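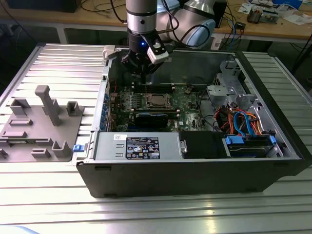

Brurberg wants a settlement operations analyst for its crypto custody desk, someone who can explain why a client's coins left on Wednesday and why the ledger swears they left earlier. We run cold storage for 51 clients, most of them polite. You'll reconcile wallets, chase missing confirmations and answer auditors. Hardware know-how isn't required, and if you've never seen a Dell tower on its side with the panel off and the processor showing, payroll will still find you.

4 min read

Your mornings start at 10, later than banking and earlier than crypto. You'll need two years in settlements or fund accounting, decent SQL and a calm phone voice. Experience with Jestard, our reconciliation software, is a plus — sympathy for those who have used it is also accepted.
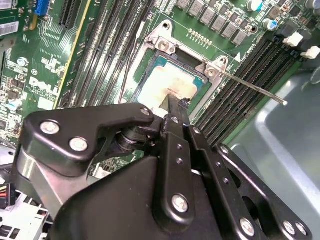 Pay is fair and arrives in dollars. Please don't ask for it in tokens; the last person did, and it was a long winter for him.

Send a resume and one page on a mistake you caught to the hiring desk, quoting reference 1313. Applications close at the end of October.

Search jobs, teams, locations... Go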